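Right, finished Pralel by Nnamdi Ogunleye last night and I've got a lot to say, so this is going to be a thread. Mild spoilers up to chapter 11, nothing about the ending, promise.

1/ Quick setup. Osagie is a piano tuner who gets a letter asking him to come and look at one instrument in a town called Dernska. One piano, one afternoon's work. He's still there 24 years later. That's the book!

2/ I know, I know, it sounds like one of those novels where a man looks at the sea for 300 pages. There is some sea. But it's so funny? The landlady who charges him by the night for the whole 24 years because he never says he's staying (and he keeps every receipt, 1,193 of them by the time the tin gets too full to shut). I was wheezing on the bus.

3/ The chapters are all over the place lengthwise. One is a page and a half. The one about the ferry strike is 40 pages with hardly a paragraph break, and I put it off twice, and then when I did sit down with it I missed my dinner.

4/ People who read his first one, Pledbridge, will want to know if it's the same sort of thing. Sort of. Same dry voice, same habit of telling you somebody's going to die and then giving them another hundred pages of perfectly ordinary life. Pledbridge had a plot though, a proper one with a court case in it. Don't come to this for a court case.

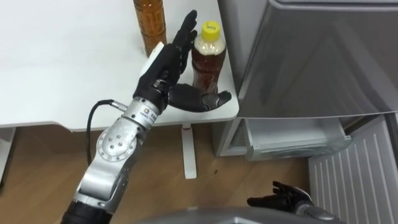
Book chat

5/ OK back, kettle's been on. Where was I. The sister!

6/ Osagie's sister only turns up in letters and she's the best thing in it by miles. She's furious with him from the first line of the first letter and she never lets up, but she also tells him what everyone's eating and who's had a baby and what the roof cost. I'd read a whole book of just her. Someone please ask Ogunleye for a whole book of just her.

7/ There's a bit in chapter 11 where she stops writing for a while and you only get his side. He goes on answering questions she hasn't asked. I had to put it down and go and stand in the garden for a minute.

8/ Things I didn't love: the mayor. Every time the mayor comes in we get the same joke about his hat, and it was a good joke in February (the book's February, it's a long winter in there) but by the thaw I was skipping. Also there's a dream. I'm never going to like a dream in a novel, sorry, that's on me.

9/ The piano stuff is lovely and I don't play a note. He writes about tuning the way other people write about cooking, very plain, this then this then wait. My mum, who does play, says he's got one thing wrong about the pedals but she wouldn't tell me what until she's finished it. She has my copy now so we may be some time.

10/ Someone asked under the last thread if it's a hard read. Not really? The sentences are short and the words are normal. You do have to put up with not knowing what year it is. I gave up trying to work it out and enjoyed it a lot more after that.

11/ Hardback's a bit dear, I got mine from the library and then ended up buying it anyway so I could write in the margins. The cover is a sort of mustard colour and shows every thumbprint, if you care about that kind of thing.

12/ Anyway if you've read it, come and shout at me about the last letter, but put a spoiler warning on it because my mum follows me on here. Next up is either a reread of Pledbridge or the enormous whaling one that's been holding my bedroom door open. Votes below please!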